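Ostwood Paper Recovery - progress report to the Palov Fund
January 24, 2025

Collections now cover 36 offices, and 990 kilograms of mixed paper went to the mill this quarter. Brown wrapping paper is still the weak spot - almost 60 percent of it arrives in the wrong bin.
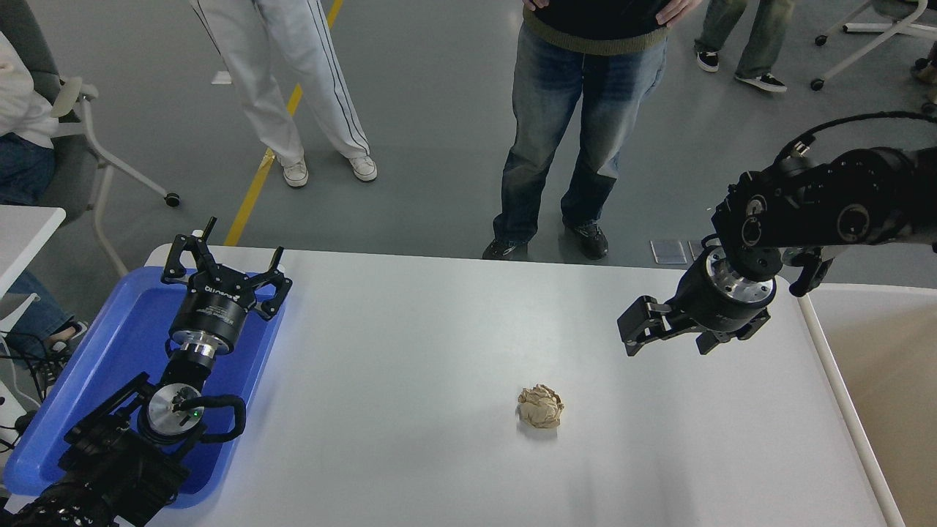 Crumpled light brown paper on a white table.

Duygu Ekinci has rewritten the sorting sheet, and Clilora will print 70 copies. The second van is still off the road. We ask to move its fuel budget to repairs and will send the garage quote in February.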